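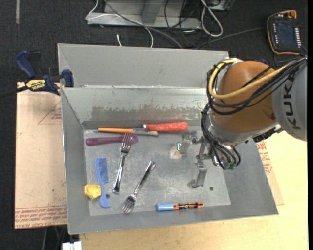

What makes a grasping example worth keeping? A complete record: the sensor readings before the attempt, the motion the arm was told to make, and a label for the outcome, all stored under one time base.

Fesunell has begun a second round of example gathering for Tukex, its grasp-learning system, the company said in a notice dated 24/11/2025. The round covers mixed household and workshop items in a metal bin, among them forks, a comb, a paintbrush and a marker. Items are placed without sorting and may touch or overlap.

The work is split between 2 cells, both using industrial arms with two-finger grippers. One cell is run by Fesunell and the other by Geerts, which also maintains the labeling software. Each session is set at 324 attempts. An attempt is logged whether or not the gripper closes on anything — misses are kept as negative examples and carry the same fields as successful picks.

The item list for the round has 94 entries. Of these, 36 are held out of training and used only for testing. Thin metal items get a larger share of the attempts than in the first round, which was weighted toward boxes and bottles. Flat utensils lying against the bin floor leave little clearance for the fingers, and depth readings on shiny surfaces tend to be noisy.

Hosell will train the next version of the model on the combined set. Test results are due in February. Fesunell has not said if the recordings will be released outside the project, and the file format is still under review.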